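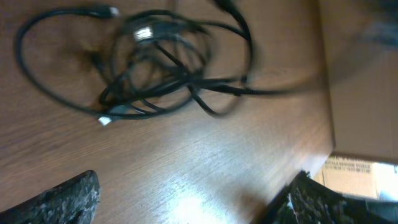 Lornero Park, Field 2: Playing Surface and Enclosure Inspection, with Comments

Last updated: 2 August 2023

Inspector: Ehab Hegazy
Reviewed by: Souad Farouk, facilities office
Work order: 721
Previous inspection: July, same form

Ratings: P = pass. M = pass, monitor. R = repair before next game. X = close the area.

SECTION A. INFIELD

A1. Skin free of ruts, holes and loose stones: M
Shallow rut along the runner's path between first and second. Drag and top up with infield mix. Recheck after the next heavy rain.

A2. Lip between skin and grass: R
Built-up lip behind shortstop, high enough to turn a ground ball. Last month's comment called for it to be cut back. The edge was blown with a leaf blower and the soil under the grass was left in place. Cut it with a sod cutter, fill, and roll level.

A3. Pitcher's mound, landing area: P
Clay patched and tamped. Rubber is level and does not move under foot pressure.

A4. Home plate flush with surrounding surface: P
Front edge was proud in July. Reset by Wael El Fassi and checked again with a straightedge.

A5. Bases and anchors: R
Second base anchor sleeve is out of plumb and the base rocks. Third base seats correctly but the plug is missing. Do not shim the second base sleeve. Dig it out and reset it in new concrete.

A6. Batter's boxes and catcher's area: M
Back foot holes on both sides of the plate. Grounds crew to fill and tamp after every game, including practice games.

SECTION B. OUTFIELD AND WARNING TRACK

B1. Turf even, no depressions: M
Soft spot in right center over the old drain line. Probe depth not recorded.

B2. Sprinkler heads below grade and capped: R
Head 24 sits above grade. Head 37 has a cracked cap. Both are within the normal range of the center fielder. Lower the first and replace the second. Use the Wirer cap already in stock. The older Itow caps fit the thread but stand too high.

B3. Warning track distinct underfoot: P
Weeds at the left field corner sprayed. No loss of material.

B4. Foul poles secure and padded: P

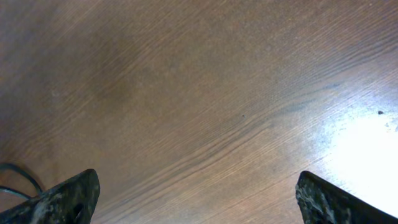 Page 2 of 3

SECTION C. FENCING, NETTING AND DUGOUTS

C1. Outfield fence fabric tight, no exposed wire ends: R
Exposed ends at the bottom rail, left field, second panel from the pole. Turn under and re-tie. The fence cap on the same panel has split and should be replaced at the same visit.

C2. Backstop padding: M
Lower strap on the third base side is frayed but holding. New strap ordered under part 829. Leave the existing strap in place until it arrives.

C3. Backstop netting: P
No broken mesh. Top cable tension within limits.

C4. Dugout rail and protective screen: P
Home side screen was re-bolted. Visitors' side unchanged.

C5. Dugout floor and steps: M
Top step on visitors' side has lost its non-slip strip. Metal cleats slide on bare concrete. Apply a temporary strip now and list the permanent one with the off-season work.

C6. Bullpen gates latch from both sides: X
Right field gate does not latch and swings into play. Bullpen closed. Relief pitchers to warm up in the left field pen until the latch is replaced. Umpires to be told at the plate meeting.

SECTION D. BATTING CAGE

D1. Net condition: M
Hole at bat height, rear third, lashed with cord. Acceptable for soft toss. No machine pitching until a panel is sewn in.

D2. L-screen frame and padding: P

D3. Helmet sign in place: R
Sign missing from the gate. Brackets are sound.

SECTION E. COMMENTS ON THE ABOVE

Nawal Abdel Rahman (scheduling): The evening game can stay on Field 2 if A5 and B2 are signed off by the afternoon. If either is still open, it moves to Field 1 and the start is pushed back.

Wael El Fassi (grounds): A2 needs the sod cutter, currently at the softball complex. Concrete for A5 has to cure overnight, so the evening game should be moved regardless.

Souad Farouk: Agreed on A5. Game moved to Field 1. C6 stays closed until I have seen the gate latch myself. On B1, record the probe depth next time. "Soft spot" cannot be compared from one month to the next.

Sherif Metwally (umpires): For the ground rules, please note whether a ball lodged under the padding at C2 is live or dead. The current sheet does not cover it.

Reinspection required: A2, A5, B2, C1, C6, D3.

Contact: Lornero Park facilities office, lower level, behind the third base stands | Back to top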